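3.2 Release habits of small bands

The second part of the study looks at how unsigned and self-released bands put their recordings out. We worked from the Ullik listings, which cover small acts in and near Huveleck and are kept up by the bands themselves. After duplicates and tribute acts were removed, the set held 1,021 releases by 394 bands. A release was counted once even where it came out as a download, a CD and a cassette.

Each entry was read for title, running time, format and any note on where the recording was made. Spelling of band names was left as found. Where a band had changed its name between releases, we treated the two names as one band only if the listing said so. This probably leaves a few bands counted twice.

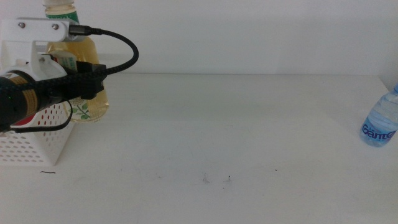

Figure 4. Arm at the white tabletop, with the braided cable looped above it.

Most bands in the set had put out very little. The usual pattern was a demo of three or four songs, then a longer record a year or two later, then nothing. A smaller group kept going for much longer, often with a change of drummer between records. Of the 394 bands, 122 had at least one release made up mainly of older, unreleased recordings. These tended to appear after a band had stopped playing live, and their notes were longer than those of ordinary releases. They named rehearsal rooms, borrowed amplifiers and the friends who had kept the tapes.

Formats were harder to sort out than we expected. Bands used "single" for anything from one track to five, and "album" for records as short as 18 minutes. We followed the rule set out in Section 2 and took 30 minutes as the lower limit for an album, whatever the band called it. The Jenkins list, which we used as a check, has no such limit, so totals from the two sources should not be compared directly. 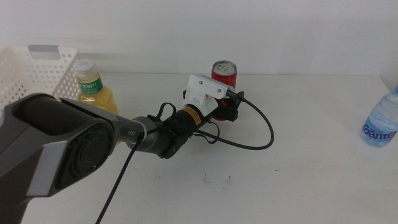

Figure 5. Arm marked "PIPER" reaching over the tabletop.

Ringtones and other short clips were left out of the main count. They were common in the older entries and often shared a title with a full song, which made them easy to mistake for singles. Entries for the Cendale venue recordings were kept, although the sound quality is poor and several have no track titles. The listings were last checked on 31 December 2020, and later changes are not included.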